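Tosard Introduces Standard Folding Procedure and Table for Heavy Outdoor Shirts

Method covers printed field and hunting shirts handled by rental, repair and resale shops 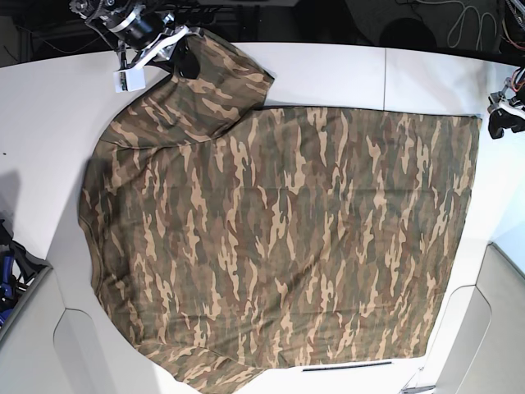 Thursday, July 5, 2018 - Tosard, a supplier of garment handling equipment for laundries and repair shops, today released a written folding procedure for long-sleeved outdoor shirts, together with a flat work table built to the same dimensions. The procedure is named Skotadis and applies to shirts, overshirts and light jackets in woven fabric, including camouflage prints. It can be used on any flat surface of sufficient size, with or without the Tosard table.

Long-sleeved field shirts take up more shelf space per piece than dress shirts of the same size. The cloth is thicker, the sleeves are wider and the cuffs tend to push the fold open once the shirt is stacked. Shops that handle these garments often use a dress shirt method, which places both sleeves on top of each other at the center of the back. The result is a stack that leans and has to be refolded before shipping.

Skotadis uses a different order of work. The shirt is spread on the table with the body squared to the near edge. One sleeve is raised by the cuff end, drawn clear of the body and laid back along the side seam so that it forms a single flat band. The second sleeve is then folded the same way on the opposite side. Neither sleeve crosses the center line. The sides are turned in over the sleeves, the hem is brought up by one third, and the remaining length is folded once more toward the collar.

The procedure includes a section on smoothing. Wrinkles collect at the armhole, where the sleeve joins the body, and should be pressed outward by hand before the first side is turned in. Creases across the body may be left until the hem fold unless they run the full width of the shirt.

"The armhole is where most of the bulk comes from," said Octavian Lungu, product manager for folding equipment at Tosard. "If the sleeve goes down with a twist in it, you will feel that twist in the finished fold and so will every shirt stacked above it. We spent more time on that one step than on the rest of the sheet."

Camouflage prints receive a separate page. On plain cloth, a fold line or a seam is easy to find by eye. On a woodland-style pattern, patches of tan, olive and brown break up the outline of the garment, and the edge of a sleeve can be hard to separate from the body behind it. The page instructs the operator to locate the side seam by touch and to work on a plain, light-colored surface that contrasts with the print. It also advises even overhead lighting.

The procedure was tried over 5 weeks at Dullico, a rental and repair shop for outdoor clothing. Staff there folded 786 shirts with the method, in mixed sizes and fabric weights. Shirts that could not be shelved without refolding were set aside and noted by type. According to Dullico, most of these were lined garments, which are now listed in the procedure as out of scope.

"We had three people folding three different ways, and you could tell from the shelf who had been working that day," said Safta Vlad, floor supervisor at Dullico. "Now the stacks match. The lined jackets still go on hangers, and I don't expect that to change."

The Tosard table has a plain white top with no printed guides. An earlier version carried center and fold lines, but these were dropped after the trial. Large sizes covered the lines completely, and operators moved small sizes off center in order to use them. The legs adjust for standing or seated work. The top can be wiped with ordinary surface cleaner and should not be used as a pressing board.

The table will be produced by Văduva, which already makes shelving and sorting frames for Tosard. A first run of 300 units is planned, with delivery starting in September. Orders are accepted now through Tosard sales offices. Shops ordering the table receive the procedure as a laminated wall sheet and a bound copy. The sheet alone is available in packs of 500 for chains and training centers, and single copies are free on request.

Procedures for trousers and for hooded garments are in preparation. No release date has been set for either.

About Tosard

Tosard supplies tables, racks and work instructions to commercial laundries, clothing rental shops and repair workshops.

Press contact: Octavian Lungu, Folding Equipment, Tosard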